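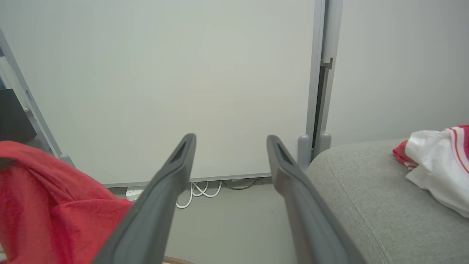
Figure 3. A blank whiteboard.

4.2 Who gets the blame in a belated birthday card

Of the 2660 birthday cards in the Grullmont and Pakwood catalogs, 374 are sold as belated. We had planned to treat these as ordinary birthday cards with the word "late" added somewhere near the front. Two of us had even written the coding sheet that way, and it survived one afternoon.

The trouble is the apology. An ordinary birthday card has one job and usually does it by the second line. A belated card has to admit fault, play the fault down, and then get around to the birthday, often with very little room left for it. In the Pakwood cards the wish itself tends to land in the final line, where it reads like a postscript. Grullmont puts it first and apologizes inside, presumably on the theory that the damage is done once the envelope is open.

We coded each verse for who or what was at fault. The sender takes the blame in many cards, but seldom with much conviction. Memory is a favorite culprit, and so is the calendar, which is accused of moving too fast. Animals do a surprising share of the work. Snails, turtles and sloths carry the message on the front and, by implication, carried it through the mail as well. We found a small set in which the recipient is at fault for having a birthday at an inconvenient time of year, and January is named more than once. The coders disagreed over whether these cards contain an apology at all. We kept them in, under a heading we called "counterclaim."

The post office is hardly ever blamed outright. We expected to see more of this, given how handy the excuse is, and can only suppose that publishers whose goods travel by mail prefer to stay on good terms with it.

A second reading of 60 cards, drawn by the Disteo sorting tool, gave much the same picture. Most of the disagreements came from puns, which can be read as regret or as showing off, depending on the coder's mood and the time of day. Cards from the Iwasaki list were left out of this part of the study. They have no belated line, and buyers who are late are apparently expected to choose a "Thinking of You" and hope. We return to those in Section 4.3.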